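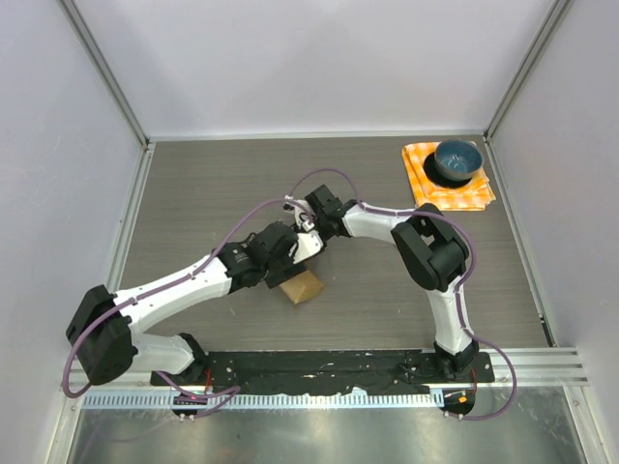 Figure 3. Tabletop of the enclosed bench, with a small tan-brown item beneath the two grippers.

4.2 Storage of small goods in shared workrooms

The survey covered 38 shared workrooms in the districts of Rocha and Onen. Each room was visited in May, and the person in charge was asked where small goods were kept, who put them away and how losses were recorded. Toledo's earlier study of Carkora (Valdir Toledo, unpublished report) asked the same questions of a smaller group, and his wording was kept so that the two sets of answers could be compared.

Open shelving was the most common arrangement. Rooms with open shelves reported fewer items mislaid than rooms with closed cupboards, although they also reported more dust and more complaints about untidiness. In 30 of the rooms a written list of contents existed, but the lists differed greatly in quality. Several gave only the name of a shelf and the word "various". The Nukside form, which allows 100 entries on a single sheet, was known to most respondents and was in regular use in 2 rooms.

Respondents were also asked how long they spent looking for things at the start of a working day. These answers should be treated with care. Those who had drawn up the list themselves tended to give short times, while newer members of the same room gave longer ones. Where the two disagreed, both answers were kept in the record and the room was left out of the comparison of search times.

Toys, spare wheels and other loose parts were treated as a single class, following the practice in Carkora. 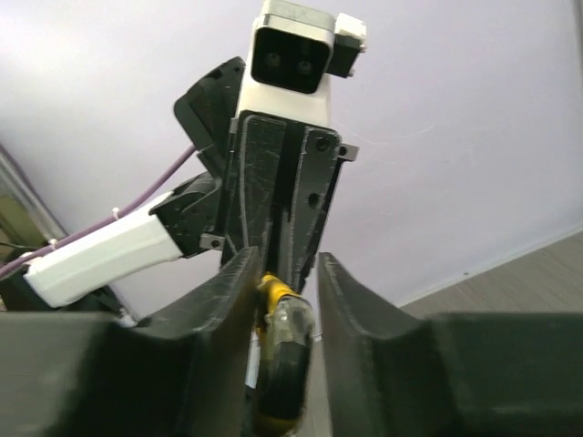 4.3 Labels and their upkeep

Labels written by hand were replaced more often than printed ones, and respondents were more likely to describe them as correct. Printed labels often stayed in place after the contents of a shelf had changed.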